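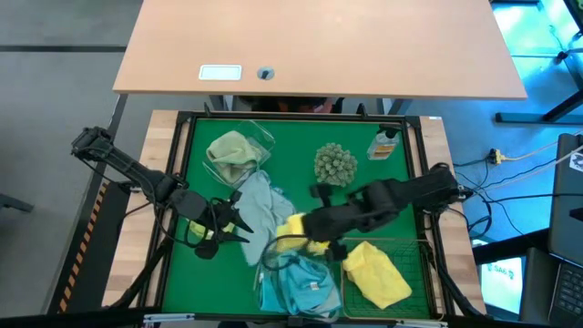
Skurura moves to weekly restocking

Parts maker Skurura will drop monthly bulk orders at its Grarngate warehouse starting in August. Weekly runs instead, smaller lots. The site now holds 998 part numbers, and 130 of them haven't moved in over a year, purchasing head Kevser Yazıcı told suppliers this morning.

"We were paying rent on stuff we don't sell," she said.

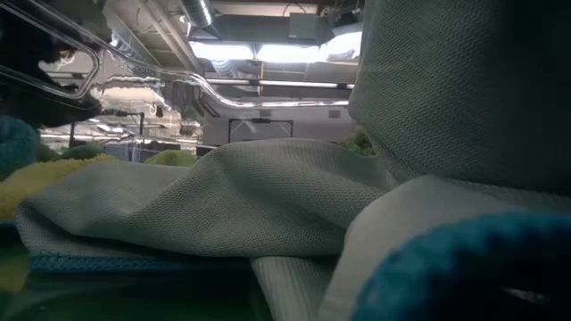
Sezer keeps the trucking contract. Clernberg depot stays open but only for returns, at least thru the end of the year. Suppliers get 90 days to switch over to the new order forms. No job cuts planned, Yazıcı said. Prices for the smaller lots still being worked out with with vendors.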